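Chapter 3
Bags, Baskets and the Fruit Counter

January

Fruit is a joy to sell and a nuisance to pack! It bruises, it rolls, and it never comes in tidy shapes. In this chapter we look at the humble zip-top bag, which does far more work on a small counter than most beginners expect. You will learn how to open one fully, how to fill it without squashing anything, and how to move its contents into a basket and back again.

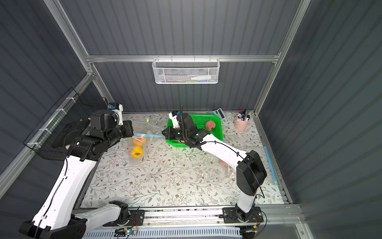
Start with the size of the bag. A bag that holds 2 pieces of fruit comfortably will hold 3 badly, and the one at the top always strains the seal. The market stall at Asau, which we shall visit again in Chapter 5, packed 1060 bags in its first season and had to repack 573 of them, nearly all for this one fault (a painful lesson, but a wonderfully clear one).

Next comes the seal itself. Many bags have a small slider that runs along the track. Push it all the way to one end before you reach inside, then hold the two sides of the mouth well apart. A half-open bag drags against soft skin, and a peach will show the mark by teatime.

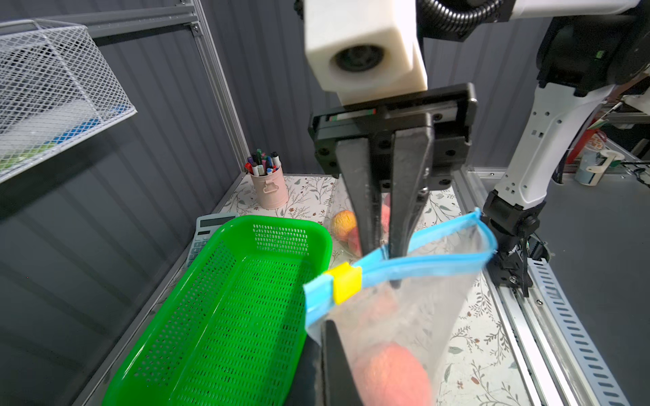 By Quách, for the Zimuden Shopkeeping Course

Now for the basket. Choose one with holes in the sides and floor, so that air can move and crumbs can fall through, and set it close to the bag so your hands travel only a short way. Lower each piece in; never tip the bag.

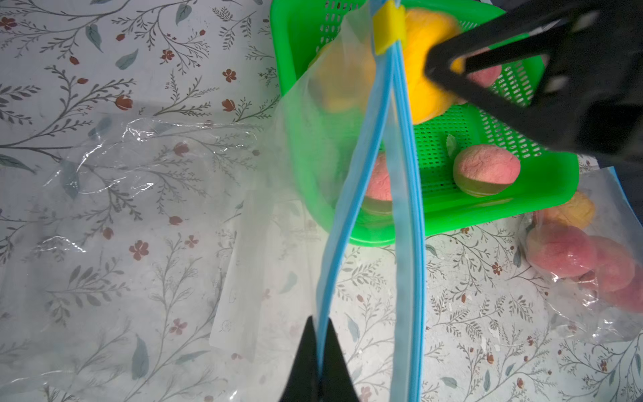

The same habits serve for buns and other soft goods, as learners on the Tristville course find when they reach the bakery unit. Before reading on, try filling and emptying a bag with whatever is in your fruit bowl. Go slowly at first, and keep a cloth under your work.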